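4.2 Simulated Chore Trials

The question behind this section is a narrow one: which everyday chores can a robot arm with a two-finger gripper finish without help from a person? Surveys of the field tend to report success on single motions, such as a grasp or a push. A chore in a home or a small shop is a chain of such motions, and a failure early in the chain spoils the rest.

Trials were run in the Lomside simulator on two groups of tasks. The household group covered opening and closing appliances, wiping surfaces, and putting away dishes. The shop-floor group, drawn up by Antwi and Yazdani, covered sorting parts, loading bins, and turning knobs and valves. Each group received 3,000 attempts, and every attempt was stopped after 60 seconds whether or not the goal had been reached.

Household chores proved harder. The controller placed dishes on an open shelf with few errors, but it often lost its grip on handles and stopped short of closing doors fully. Reinholz reviewed 499 failed attempts by hand and assigned most of them to poor estimates of depth near smooth, evenly lit surfaces. Errors of this kind were less common in the shop-floor group, where parts were matte and bins had clear edges.

Figure 2 gives a close view from the simulator, with the upper and lower gripper fingers facing each other across a wide gap and a smooth gray surface behind them.
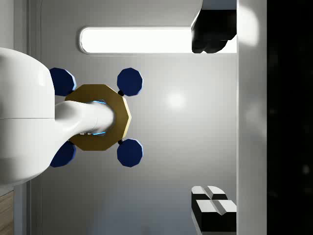 4.3 Limits of the Results

All trials reported above took place in simulation. Contact forces were simplified, and soft items such as towels and bags were left out. Tests on physical equipment at the Teristhorpe site are planned, and the task list will remain the same so that the two sets of results can be compared directly.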